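Mailroom automation at our place, how has it gone at yours?

Page 1 of 1

trayminder
Aug 27, 2024
We're a records office at Troltbridge, 15 people. Since May the incoming post has been opened and scanned by a Ponell line, and management now wants a robot hand to do the tray sorting too. Three of us used to do that job. One has moved to the phones and doesn't love it. Has anyone been through this?

gus_b
Went through it at Pernden. Scanning was fine. The boring part went away and the odd stuff stayed, so your whole day is torn envelopes and letters with no name on them. It's more tiring than it sounds.

Akinyi Lyimo
I disagree with gus_b a bit. I'd sooner have the odd stuff than 20 bins of window envelopes. My wrists are better than they've been in years. What I'd push for is training on paid time, in writing, before anything gets installed.

gus_b
Fair, but did they bump your pay grade? Ours said exception handling was the same job. It isn't.

Akinyi Lyimo
No, still arguing about that one.

rollo77
I work on the setup side, for Říha. The sorting gets tried in simulation well before anything shows up on your floor, usually with a plain table, a hand and a wire letter tray.

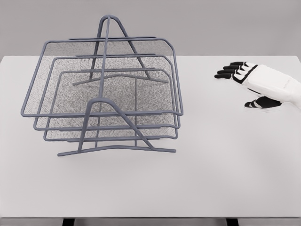 Ask to be in the room at that stage. We had a clerk tell us on day one that her trays are never that tidy and that half the mail is stapled to something. It saved us about 7 weeks. Once the cell is bolted down, changes cost money and the answer is usually no.

trayminder
Thanks, that's useful. We've only been shown a slide deck so far - I'll ask who's doing the testing.

gus_b
Ask who clears the jams as well. At ours it was whoever sat closest.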